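What the quote leaves out

Posted 5/25/25

The quote from Henholm came back at 12 pages, and the arms were on page one. Everything I'm going to complain about starts on page two.

I should say up front that I'm not against buying the thing. We want a second two-arm sorting cell, Tâm Vũ has wanted one since the last budget round, and the first one does get used. My problem is with how these purchases get planned, where somebody picks the hardware in an afternoon and then we spend the rest of the year finding money for what goes around it. I've signed off on that kind of plan twice. I'd like to not do it a third time.

So before answering Henholm I went and stood next to the cell we have with a notepad and wrote down what a person would have to order to end up with another one.

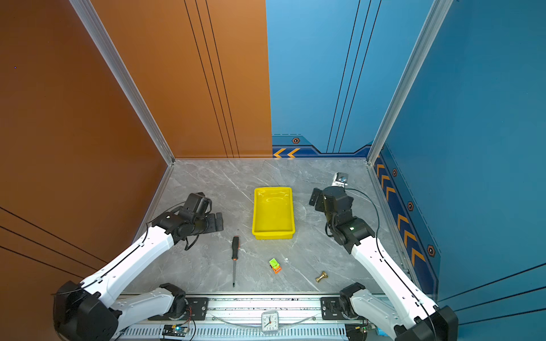 My list ran longer than the quote did. The arms and the grippers are in there, fine. The aluminum posts are "by customer." The wall panels are "by customer." The rail across the front that both arms bolt to is listed as an option, as if you might prefer to hold the arms yourself. Then come the mounting plates, the tabletop, cable management and a yellow plastic tray like the one sitting in the middle of ours, which is the cheapest item on the list and the only one I have no argument with. Henholm offers a "workpiece presentation kit" that seems to be a tray and some foam. I'll be buying trays at the hardware store.

The framing is where I get stuck. Stison sells extrusion by the length and will cut it to size, and their price for the whole enclosure was less than Henholm wanted for the rail option alone. Mohsin Arain thinks I'm comparing apples to oranges, because the Henholm rail comes drilled and Stison's doesn't. He may be right. He also isn't the one who has to explain the difference upstairs, and drilling holes is a thing we already know how to do.

Then there's the software line. Erkine, the control package, is free for the first year. After that it's $2,000 a year per cell, and the quote puts this in the footnotes in a type size I had to enlarge. Over the life of the equipment, that footnote matters more to me than any discount on the arms. I asked whether the license covers both arms or each one separately and got a brochure in reply. I've asked again.

I also don't believe the payback number. It assumes the cell handles 100 mixed parts per hour, all shift, with nobody stepping in. Mixed parts are the whole reason we want it, and they're also the reason I doubt the figure. 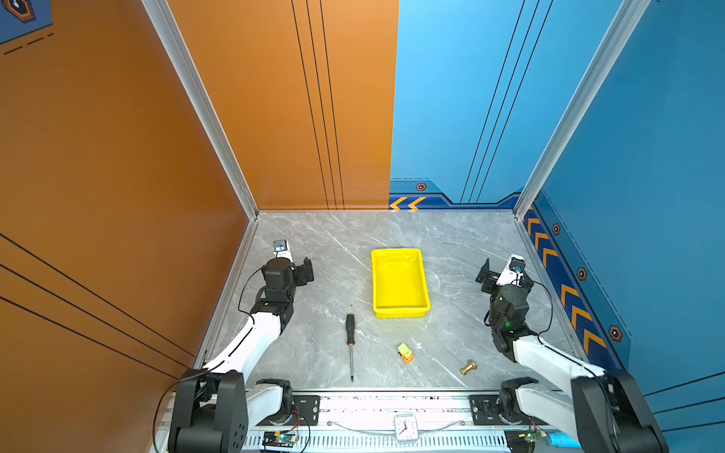

Equipment Planning Notes | Small Parts Automation Team

Take what's out on the table there: a screwdriver, a little block toy, a brass fitting. One is long and thin, one is a chunky block, and one is small metal with a taper to it. I asked Henholm which of their test parts looked anything like that set, and the answer was that their figure came from identical cubes. I'd get a good number with identical cubes too.

Tâm's counter is that we aren't buying it for throughput, we're buying it so people can try grips and layouts without tying up the first cell. I can live with that. But then write that in the request, and take the payback table out, since somebody upstairs will hold us to it.

Where I've landed for now:

Ask Henholm to requote arms, grippers and cameras only. Get the frame and rail from Stison. Put 20 percent aside for everything we forgot, and don't let anyone call it padding. Get the Erkine license terms in writing, by cell or by arm, before a purchase order exists. Hold off on Stan, the add-on monitoring service, until somebody can tell me what it monitors that we can't see by walking over there.

Mohsin wants this submitted before the end of May. I've told him the requote comes first.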